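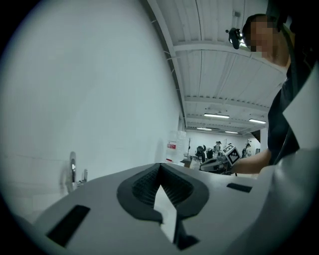
Cirska, 6th August

Call for participants: household water use study

Distus is looking for adults to take part in a study of how people use water at home. We want to hear from households of every size, including people who live alone and people who rent. You do not need a water meter.

The study runs for 5 weeks. You will keep a short diary of baths, showers, laundry, washing up and garden watering, and fill in a questionnaire at the start and another at the end. Most people spend a few minutes a day on the diary. It can be done on paper or on a phone, and you can change from one to the other if you let us know.

Two home visits are included, one before the diary begins and one after it ends. The researcher will ask about your taps, toilet and appliances and may measure the flow at the kitchen and bathroom sinks.
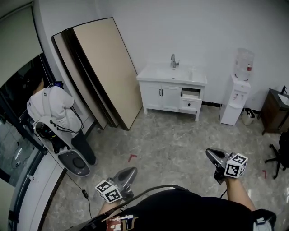
Please have a recent water bill to hand for the first visit if you get one. If water is included in your rent, tell us when you apply and we will send a different form.

You can take part if you:

are aged 18 or over
live in Cirska or Queiroz and expect to stay at your address until the study ends
have not had building work on your kitchen or bathroom since June
can be at home for both visits

Only one person per household can apply, but others in the home will need to agree to their water use being noted down. Children's use can be recorded by a parent.

Those who complete the diary and both questionnaires will receive a payment of 458, made by bank transfer after the second visit. If you leave early you will be paid for the weeks you finished.

Names and addresses are kept apart from the diary entries and will not appear in the report. The study is led by Solange Fontes. To apply or ask a question, contact Nayara Honorato at the Distus office in Cirska, giving your name, your postcode and the best time to ring.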